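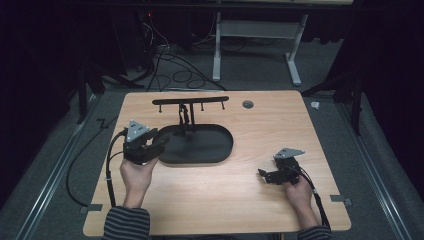

**What do you put on a small tray with a rack over it?**

Whatever you took out of your pockets or off your neck in the last hour, plus one thing you have been meaning to throw away since September.

## Small Things, Hung Up

*Mimville Tabletop Gallery, page 4*

The Mimville gallery started as a shared folder of drawers, hooks, dishes and shelves, and grew into a set of pages after Percy Chambi got tired of scrolling. The drawers page is long and mostly about batteries. The hooks page turned into an argument about adhesive. Page 4 is for stands and trays, the sort of object that arrives as a gift and takes a year to find its spot.

**Tray and rack, black, on a light wooden table.** Shallow oval tray with a raised rim, one post, one long crossbar. Three short pegs with knobs on the ends, and a twisted black cord hanging down into the tray. The cord has picked the middle and left the pegs to themselves, as cords do.

### Notes from the folder

Enikő Borbély would like it recorded that a matte black tray is a fine place to lose a black cord. She keeps hers on a pale shelf and puts only silver in it. The rest of us have seen the shelf. There is also a receipt.

Nilton Salazar hangs keys on his, which the manufacturer probably never wanted. One big bunch at one end and the whole thing leans like a man waiting for a bus. His fix is a second bunch of keys at the other end. He doesn't know what those keys open.

Aníbal Montoya is against pegs in general. Give people a peg, he says, and they hang one thing on it, then four, and then you need both hands and good light to get the first one off. He owns a bowl. Everything in the bowl is tangled, but he says it's tangled in private.

Jhonatan Bedoya wipes the tray out once a month with a dry paintbrush, the cheap flat kind. It gets under the rim, where a cloth won't go. Long cords come off first and get laid out straight on the table, and they go back on folded in half, with the loop over the bar. A cord hung by one end will be on the floor by dinner.

### If you're adding to page 4

Clear the table, but not so well that we don't believe you. Leave on the stand what usually lives on the stand. We had a submission with 16 matching ribbons arranged by shade and it was quietly moved to the holiday page.

Captions should be a line or two. Say what the thing is and what color it is. If it has a name, skip it, unless the name is very good (the lopsided brass stand on page 2 is called Lobo, and it stays).

Trays without racks belong on page 3. Racks without trays belong on page 5, when there is a page 5. Percy has the password.

Last sorted December 14, 2025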